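2020-05-01
By Nandi Mnguni

Hello from my kitchen table, which has become the Flaris project's head office! I promised an update on the grasping work, and I finally have something to show.

Quick refresher for new readers. We're teaching an arm to tidy a table entirely in simulation, and my piece of it is how the arm decides where to put its fingers. Our old method picked the grasp point it liked best and went for it. The new one (I call it "second look") stops just above the object, scores the grasp again from up close, and is allowed to change its mind.

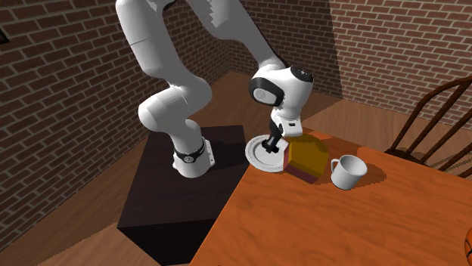 I ran 200 tries with each method, same objects, same starting spots. The old way missed 70 of them. With the second look we're down to 18, and I may have done a small dance. Plates were the biggest winner, because from far away the arm kept aiming for the flat middle, where there's nothing to pinch, and the extra check nudges it over to the rim.

The catch is time. Every pause costs a bit, and on easy things like mugs the check hardly ever changes the answer, so I'd love to skip it when the first score is already high. That's my job for the next few weeks.

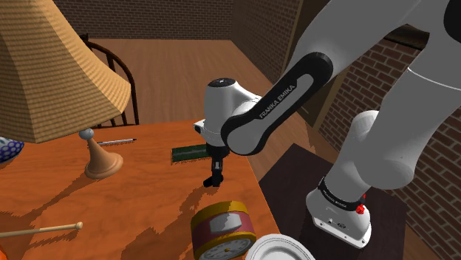
Issue 444, page 2

I've also been making the tables messier. Thin, flat stuff like circuit boards and pens is still a pain (the fingers have so little to get hold of!), and I don't have numbers I trust yet. My hunch is that the second look helps with pens and does nothing at all for boards, but ask me again when the full set has run. If you've got a favorite awkward object, write in and I'll try to add it. I'd like to have everything ready to try on a real arm by October.

Recent items
Nalano: faster shadows, fewer crashes
What we learned from the Fistley door tests
Aaltonen reading group notes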